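3.2 Glazed Tableware and Surface Features

The household subset of the Pernunine corpus contains 1,207 ceramic pieces, recorded in kitchens in Jena between drying and storage. Each piece was assigned to one of five form classes and one of seven decoration classes. Form was coded from the rim and wall profile, decoration from the interior wherever the interior was visible. Pieces with a plain interior were coded separately for throwing or turning marks, following the scheme of Munteanu.

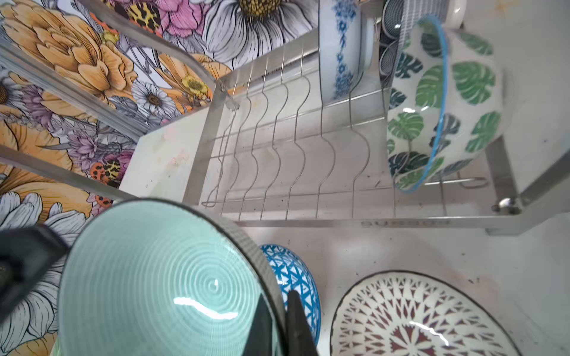 Figure 5. Three decoration types near a metal dish rack: mint-green bowl with concentric ridges, blue-and-white bowl with triangle pattern, cream dish with dark brown rim and central medallion.

Plain glazed interiors proved the most difficult to code. In the mint-green bowl of Figure 5 the ridges tighten into a small spiral, but a broad reflection lies close to it, and reflections of this kind were sometimes entered as a change of glaze color. Painted interiors gave fewer disagreements. On the cream dish the rings of triangles and diamonds grow larger toward the medallion, and this gradient was coded as a single motif. In 48 cases the two coders differed on whether such rings formed one band or several. These cases were reviewed in December with the Vitura reference set and recoded by agreement.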